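Plegado y hendido en papeles de más de 250 gramos: notas de taller

Domingo 21 de octubre

Llevo varias semanas con un encargo de tarjetas dípticas y he acabado reuniendo más apuntes sobre el hendido que sobre el diseño. Los paso a limpio aquí, en parte porque me los han pedido por correo y en parte porque la libreta donde los tengo ya no admite más flechas.

El material es cartulina Nosero blanca mate de 300 g/m², formato A4, cortada a A5 apaisado y plegada a A6. No es una cartulina cara ni especialmente dócil. Tiene un alma algo seca y las capas exteriores se abren con facilidad si el pliegue va en contra de la fibra. En 160 gramos eso apenas se nota. En 300 se ve desde el otro lado de la mesa, y con tinta oscura encima del lomo se ve todavía más.

Dirección de fibra

Todo empieza por ahí y casi todos los problemas que me describen acaban ahí. En la fabricación del papel las fibras se orientan mayoritariamente en el sentido de avance de la máquina. Si el pliegue corre paralelo a ellas, se separan con poca resistencia. Si corre perpendicular, se parten, y lo que asoma es una línea blanquecina y áspera.

Los paquetes de A4 suelen venir en fibra larga, es decir, paralela al lado de 297 mm. Para un A5 que se pliega por la mitad hasta A6 hay que hacer el dibujo antes de cortar, porque al partir el A4 en dos la fibra queda paralela al lado corto del A5, que es justo el sentido del pliegue. Ese caso sale bien sin hacer nada. El caso malo es el A4 plegado directamente a A5: el pliegue cruza la hoja por el lado de 210 mm y va contra fibra.

La prueba que uso es la de la flexión. Se curva la hoja sin llegar a marcarla, primero en un sentido y luego en el otro, y se compara la resistencia. El eje en el que cede antes es el paralelo a la fibra. Con cartulinas estucadas por una cara la diferencia es menor y conviene recortar dos tiras iguales, una de cada dirección, y sujetarlas juntas por un extremo: la que más cae tiene la fibra transversal a su longitud.

El lote que compré en febrero venía con la fibra corta sin que la etiqueta dijera nada. Perdí 20 hojas antes de sospecharlo. Desde entonces marco a lápiz una raya en el canto del paquete en cuanto lo abro.

Hendido frente a semicorte

Veo a menudo que se confunden. El hendido comprime el papel y forma un canal con un reborde en la cara opuesta. El semicorte secciona parte del espesor. El segundo es más rápido y da un pliegue muy nítido, pero deja el alma a la vista y la tarjeta pierde resistencia en el lomo. Para algo que se va a abrir y cerrar muchas veces no lo recomiendo. Para una caja pequeña que se monta una vez, puede pasar.

El otro punto de discusión es hacia qué lado se pliega. El reborde va por dentro. Se hiende por la cara exterior de la tarjeta y se dobla alejándose del canal, de modo que el reborde quede dentro y haga de bisagra. Mucha gente dobla hacia el canal porque parece lo natural, y luego se pregunta por qué el lomo queda tenso y la tarjeta no cierra.

Anchura del canal

La regla que sigo es sencilla: anchura del canal igual a dos veces el espesor del papel más el espesor de la regleta. Con la Nosero mido 0,38 mm de espesor (micrómetro, media de varias hojas del mismo paquete), y con una regleta de 0,7 mm el resultado es 1,46 mm. En la práctica uso la matriz de 1,5. Con la de 1,3 el reborde sale más marcado y la superficie se resiente en los extremos.

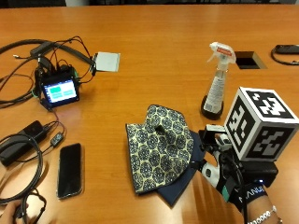 La hendidora que tengo es una Tanabe manual de sobremesa, con tope lateral y matrices intercambiables. Tiene un solo defecto serio, y es que la fuerza la pone el brazo, con lo que la profundidad varía entre la primera hoja y la última. Durante un tiempo intenté corregirlo con galgas bajo la palanca. Mejora algo, pero el tope cede con el uso y hay que reajustarlo. Lo correcto sería medir la presión en la línea y ver el valor en un indicador al lado de la máquina, en una pantalla táctil pequeña como la de la foto, con su botón verde azulado y poco más, porque en una tirada larga no hace falta leer otra cosa que una cifra. No lo he montado. Para tiradas domésticas sigo con las galgas y con una hoja testigo que guardo junto a la palanca.

La hoja testigo es un recorte de la misma cartulina, hendido a mi gusto y con la fecha por detrás. Cada cierto número de hojas pongo la última junto al testigo, bajo luz rasante, y comparo la sombra del reborde. Es un método pobre pero repetible. La luz cenital no sirve, aplana el relieve y todo parece igual.

Tirada y mermas

El encargo eran 277 dípticos. De la primera pasada descarté los siguientes tipos de hoja:

– Pliegue desplazado respecto al centro más de medio milímetro. Casi siempre por polvo de corte acumulado en el tope.
– Reborde discontinuo. La matriz estaba sucia o la hoja entró con una ligera curvatura.
– Grieta en el estampado. Solo en las que llevaban masa de color oscuro sobre el lomo.
– Marca de brillo a ambos lados del canal. Exceso de presión; se nota más en mate que en brillo.

La grieta en el estampado merece un comentario aparte. La tinta de tóner forma una película sobre el papel y no acompaña bien la deformación. Si se puede elegir, conviene dejar el lomo sin imprimir, con una reserva de 2 mm a cada lado del eje. Si el diseño lo impide, ayuda hender después de imprimir y con el papel aclimatado. Yo dejo los pliegos un día entero fuera del envoltorio en la misma habitación donde voy a trabajar. En invierno, con la calefacción puesta, la cartulina se reseca y el número de grietas sube de forma visible.

Probé también a humedecer la línea con un pincel muy fino. No lo he repetido. El papel se ondula junto al canal y el secado bajo peso alarga el trabajo un día más.

Plegado

Una vez hendida la hoja, el pliegue se hace en dos tiempos. Primero a mano, sin apretar, llevando los cantos a escuadra contra un tope vertical. Después con plegadera, del centro hacia los extremos y con un papel intermedio. Uso una Simora de teflón. Las de hueso dan un pliegue más firme, pero sobre mate dejan brillo si uno se descuida, y yo me descuido hacia la mitad del montón.

Luego van a peso. Las agrupo en tandas cortas, alternando el lomo a izquierda y derecha para que el montón no crezca torcido, y las dejo toda la noche bajo un tablero. Si se prensan todas con el lomo al mismo lado, las de arriba cogen una inclinación que ya no se va.

Corte final

Algunos cortan antes de plegar y otros después. En díptico simple prefiero cortar antes, a medida exacta, y centrar el hendido con el tope. En cuadernillos de varias hojas no hay opción: las interiores sobresalen por efecto del espesor acumulado y hay que refilar al final.

Sobre cuchillas, una nota breve. Cambié a las Nuvon para la guillotina de rodillo y el canto sale más limpio, aunque se desafilan antes con cartulinas cargadas de carbonato. El síntoma es una rebaba fina en la cara inferior, que se detecta pasando la uña. Cuando aparece, cambio de cuchilla sin esperar a terminar la tanda.

Registro

Desde que empecé a apuntar los pliegues buenos y los descartados en una hoja de cálculo llevo 1.927 hojas anotadas, de las cuales 617 corresponden a esta misma cartulina. No pretendo que tenga valor estadístico, los papeles cambian de lote a lote. Me sirve para saber qué matriz usé con cada gramaje y no repetir las pruebas cada vez que abro un paquete.

Columnas que mantengo: marca y gramaje, espesor medido, sentido de fibra, matriz, cara hendida, impresión sobre el lomo (sí o no), defecto. Añadí la humedad ambiental más tarde, y lamento no haberlo hecho desde el principio.

Pendiente para la próxima entrada: los pliegues paralelos en tríptico, donde la hoja que queda dentro debe ser algo más estrecha que las otras dos. Con 300 gramos estoy restando 1,5 mm y todavía roza en algunas. Probaré con 2 mm cuando reciba más cartulina.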